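About Us

Hello, and welcome to Clerka! I'm the one who answers the emails, pours the candles and argues with the label printer. I started out in my kitchen in Kirkham one February, with a second-hand pan and far too much soy wax, and seven years later I'm still at it (different pan, thank goodness).

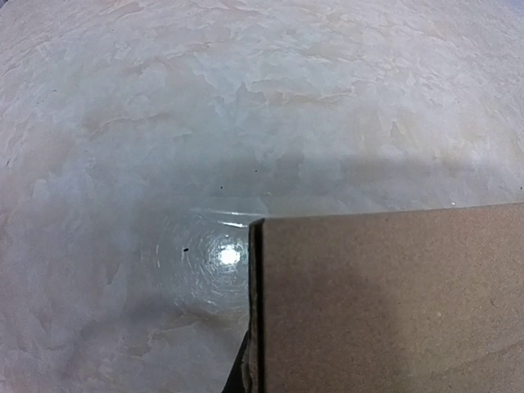 Our candles come in 19 scents, and I test every one at home before it goes on the shop page. Bako is the smoky one and still my favourite, though Cloltham, named after the lane where I used to walk the dog, outsells it every winter. I like soft, quiet colours for the labels, the same sort of pale white and light grey you get in a mottled tabletop with a bit of cream drifting through it. Bright pink was tried once. It didn't sell!

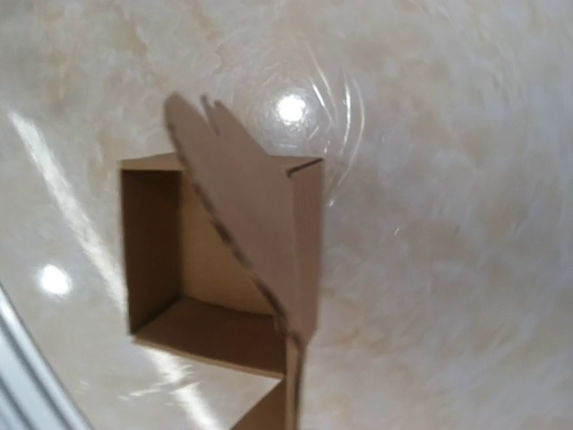 The big jars burn for 58 hours if you keep the wick trimmed, and please do let the wax melt right out to the sides the first time you light one. The wax weighs 235 grams, and the empty jar is lovely for pens or cotton wool.

I do weddings too, and small orders for cafes and gift shops, so drop me a line with your date and I'll see what I can fit in. Replies usually take a day or two, a bit longer if I'm pouring.

Page last updated 11/15/19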